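Bullet journal people, how do you deal with mistakes?

maplefern
Posted Thursday, 9:12 pm

OK so I've been keeping a paper planner since August and I'm on my second notebook already. My problem is I mess up constantly. Wrong date, wrong box, I write "dentist" on the day my sister's coming over. The first notebook looked like a crime report by the end, all black scribbles. Do you cross out? Cover up? Start the page over?? I write with a fountain pen if that matters (nothing fancy, medium nib, blue-black).

quillandcrumb
Cross out, one straight line, move on. I've got 243 pages in my current book and I bet half of them have a line through something. It's a planner, you're the only one reading it.

ottoline_p
Disagree with quill, sorry! I can't think on a page that's full of crossed out junk. I've been a correction tape person since high school and I'll never go back. I go over the wrong word once, press it flat with my thumbnail, then write on top. With a gel pen it's perfect. With a fountain pen you have to go slow or the ink sits on the tape and smears all over your hand, ask me how I know.

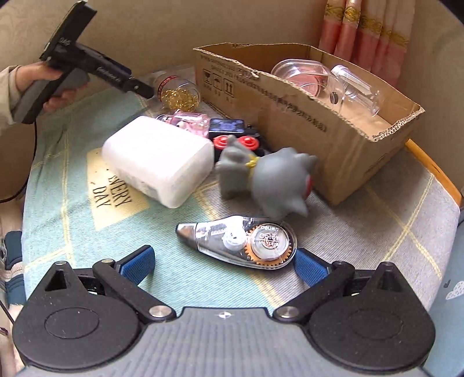 The other thing is don't buy the giant value packs. I bought one two years ago and the last few dried out or went brittle or whatever it is tape does, it came off in little flakes and got stuck in the spine of my notebook. Now I buy one at a time and keep it in my desk drawer, away from the window. Also if it goes slack, turn the little gear with a pencil tip until it tightens up. Saved a bunch of mine that way.

quillandcrumb
See, that's a lot of work to hide the word "dentist."

ottoline_p
It takes four seconds lol

Diệp Tô
I'm with ottoline on the tape but not on the fountain pen part. I tried it on my Skistari notebook, which has that slick coated paper, and the tape lifted right off when I turned the page and stuck to the one facing it. Took the ink on that side with it. On my old Laka the paper is rougher and it holds great. So maplefern, what paper are you using? I think that matters more than the pen.

maplefern
It's a Trarkel, the 175 page one with the dots. Paper's kind of toothy I guess? The pen drags a tiny bit.

Diệp Tô
You'll be fine then. Do a test strip on the very last page and leave it overnight before you trust it.

backporchben
Nobody's going to say pencil? I do the whole month in pencil and ink it in on Sunday night once I know what's really happening. I have a Leclerc mechanical that I've had forever and the eraser is useless so I use a separate one.

ottoline_p
Pencil smudges! I'm left handed, I'd be gray to the elbow.

backporchben
Fair. I'm a righty, didn't think of that.

quillandcrumb
Or stickers. My niece has over 3,000 of them and puts one on top of every mistake, her planner is mostly frogs at this point.

maplefern
I kind of love that?? OK going to try tape on the back page tonight and report back. Still not sold on the single line thing quill, but I'll do it in the grocery lists at least.

quillandcrumb
I'll take it.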